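Leave the Floor Alone Until Sunday

I used to tidy the house every single night, and I've quit, and I'd like to make the case for quitting.
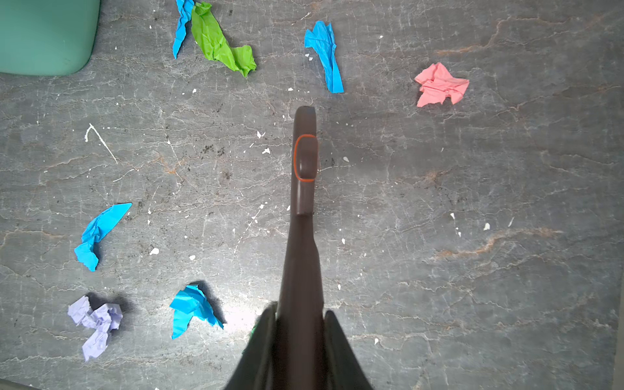 My old routine took 90 minutes. Dishes, counters, toys, the mail, then a grumpy lap with the broom while everyone else watched a movie without me. My friend Svenja Bühler finally asked what I was getting out of it, and all I could come up with was that my mother did it too (sorry, Mom!).

So now we clean on Sundays. Dishes still get done daily – I'm not a monster – but the rest waits. My neighbor in Felton thinks this is how you get mice. Maybe! We haven't had one yet, and I've read four novels since March.

What bugs me is how we talk about a messy room like it's a character flaw. Kids live here. So do I, and I'd like to sit down after dinner. If you drop by on a Friday, bring slippers and step over things.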